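The Second Life of the Printed Cloth

Start with the drawer. Everybody has one. Bottom of the dresser, a bit sticky on the runners, full of tablecloths that came out twice and then got a stain, or stopped fitting the table, or belonged to a relative and can't be thrown away. Mine had 16 cloths in it. I use two.

So this summer, a slow tour of people who do something with theirs. Four stops, one long drive, too much iced coffee. Some notes.

## Condell, Sunday, early

The flea market at Condell sets up in the feed store parking lot before it's properly light. Linens are at the far end, past the tools. Cardboard boxes, banana boxes mostly, priced by the box if you're willing to take the lot and by the piece if you aren't. I paid 20 dollars for a box. Too much, the woman at the next stall told me, after.

What's in a box like that: damask napkins with somebody's initials. Souvenir dish towels. A bedspread with one good half. Prints, lots of prints — cherries, roosters, a map of a lake resort that closed before I was born. The prints go last. Dealers want plain white, because plain white sells to restaurants and brides. A cloth covered in roosters sells to somebody who already wanted roosters.

Which is good news if you like prints. Come at the end of the morning. Bring small bills. Hold everything up to the sky, you'll see the thin places right away.

## What wears out first

The fold lines. Not the middle, where the plates go. A cloth that sits folded in a drawer for years gives out along the creases, same four lines every time, and then it tears into neat rectangles like a road map. Roll them instead. An old wrapping paper tube is fine. Slide a peice of acid-free tissue between if you're fussy.

Next the hem corners. Somebody always tugs from the corner.

Stains I've stopped fighting. Long soak, cool water, oxygen powder, overnight. Twice. If it's still there after the second night it lives there now, and you cut around it.

## Marinho, the repair table

Marinho is a laundromat with a sewing room behind it. There's a long table, two machines, a jar for cash. Bring your own thread. People hem curtains back there while the dryers run, and a repair takes exactly as long as a load of towels, which seems to be how prices got set in the first place.

I watched a checked cloth turn into eight napkins in less time than it took me to find a parking spot. The trick is to rip, not cut, if the weave will let you. Snip the edge, pull hard, it tears dead straight. Works on plain cottons. Don't try it on anything textured — it goes wavy and you'll say a word.

Also learned back there: mitered corners are easier than they look, a narrow hem takes more patience than a wide one, and steam first, always steam first. Then pins.

## Davent and the leaf question

Davent prints short runs in what used to be a tire shop. The smallest order they'll take is 100 yards, so neighbors club together on a design and split the bolt. Then argue over it. Leaves win nearly every vote. Ferns, oak, eucalyptus for a couple of years there, when you could not get away from eucalyptus.

And ginkgo. Ginkgo is everywhere just now, and I get it. The shape is a fan, so it reads from across a room. It can point any which way without looking upside down. You can do it in solid color or only in line and it's still plainly a ginkgo. Half the cloth can be left white and the thing still feels full.

The other thing leaves do is hide a patch. Geometric prints are murder to mend, one wrong angle and that's all you see. A leaf pattern forgives. Sew a square from the spare end over the hole, turn it until the stems more or less agree, done.
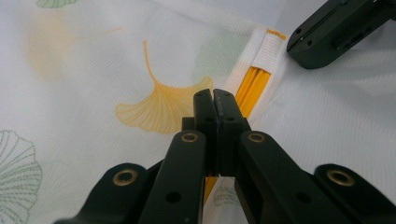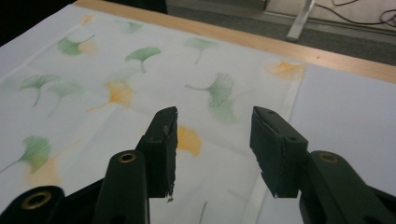
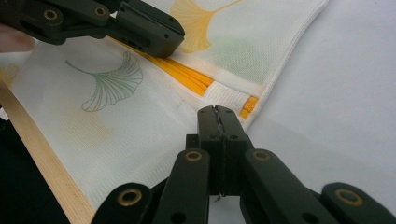
## Tusomeck, and a bag

Last stop. Tusomeck is a reading room over a hardware store, and it lends kids' books in cloth bags instead of plastic. All the bags used to be tablecloths. You get the book in a bag, you bring the bag back, and if you've got a dead tablecloth you bring that too and they'll make more bags.

The pattern is as simple as it gets. One long rectangle, fold, two side seams, handles from the hem because the hem's already finished. Double stitch where the handles join. Leave it unlined. A lining only traps sand and crayon.

I left seven cloths there and drove home with the windows down. Kept the one with the lake resort map. The drawer closes now, though it still sticks on teh left.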